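Chores, robots, and the sock pile

Third load of the day in the dryer so typing this fast between beeps.

Somebody in the comments on my dishwasher post asked when I'm going to stop complaining about housework and just buy the robot. Ha. Which robot. I have been reading on this for months now, since Urquijo put out that slick video in June with the towel folding, and I went back and watched it again last night with the speed set right. They run it sped up. It says so in tiny gray letters in the corner. At real speed the thing takes 90 seconds on one towel. One! I timed myself on the same size towel and quit counting, it was done.

OK but I don't want to be only snarky. Went over to Stindadthorpe for the open afternoon at the Nilard workshop, the one I mentioned last time, and spent way longer than planned standing next to the arms. Very sunny room. Two things I got wrong before I went:

The hard part isn't strength. I kept thinking of robots as strong. Laundry needs you to be weak in the right spot, if that makes sense. Squeeze a pouch too hard and the side caves in, too soft and it slides.

And cloth is a nightmare. A cup is a cup from every side. A cloth has no shape until you give it one, and then you let go and it has a diferent one.

Pictures from the day, all from down at gripper level. 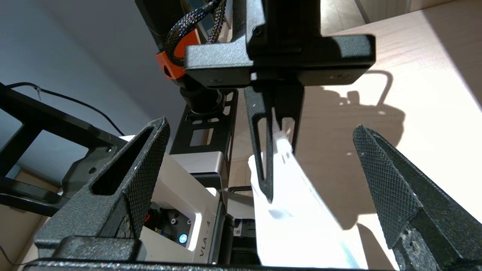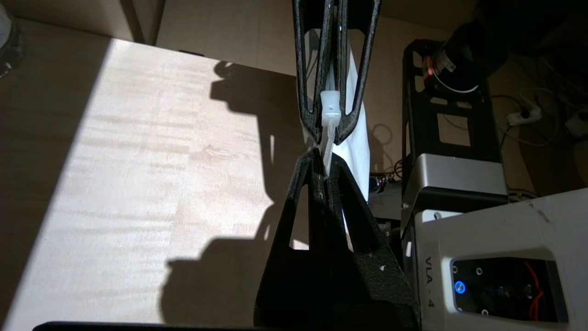
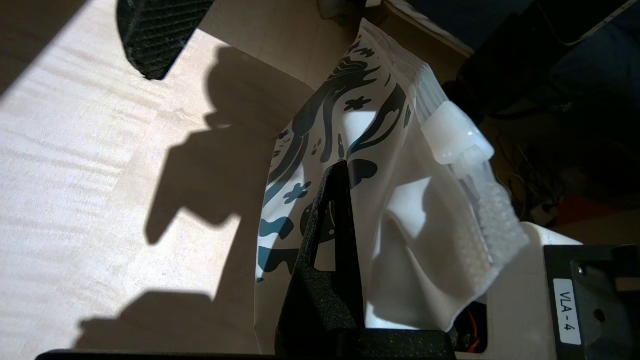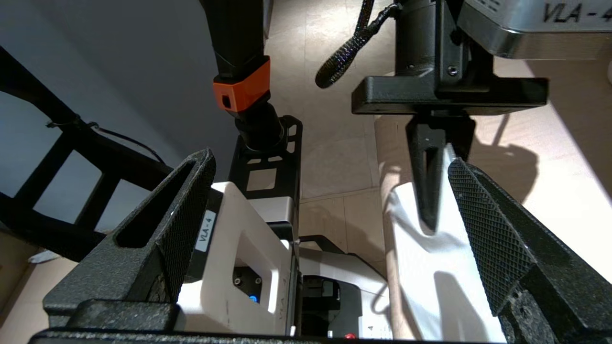

Last one: finger down on the white cloth, second gripper open next to it.

Anyway. What I think now, in no order.

Shop floor first, house later. A shop floor has the same part in the same bin all day long. My kitchen has a different mess every morning plus a cat. I did a couple years at Catura on the packing line, we had a machine that taped boxes, 505 an hour on a good shift, never got bored, never complained. Then a box came down with one flap bent and the whole line stopped until a person walked over and fixed the flap. That is still where we are I think. The flap problem.

Two hands matters more than I figured. Try putting a pillowcase on with one hand. Try opening a trash bag with one hand, the kind where the top is stuck together. I did try, after I got home. Bad. So two arms, fine, but then each arm has to know what the other one is up to, and they have to not whack each other.

Grip pads are interesting. Some of the fingers had this rough diamond pattern, like the handle on a good wrench. I want that on my jar opener.

Price. I priced a basic arm, only the arm, no brain, and got a quote for 3822 dollars before shipping. Two arms, double it. For that money I can send the sheets out to the wash and fold place in town for years and they come back in a nice blue bag.

Would I take one anyway? Yeah probably. Not for folding. I'd want the dumb stuff, pick up what's on the floor and put it in one pile. It doesnt have to know a sock from a dish rag. Just a pile. I'll sort it. I have 332 unread emails and a sink full of pans, I would pay real money for a pile.

My guess is shops get useful two-arm machines for soft stuff well before I get one at home, and mine will come with a subscription and an app that wants my location.

Dryer's going. More on the wash and fold place next time, they lost a pillowcase and I have opinions.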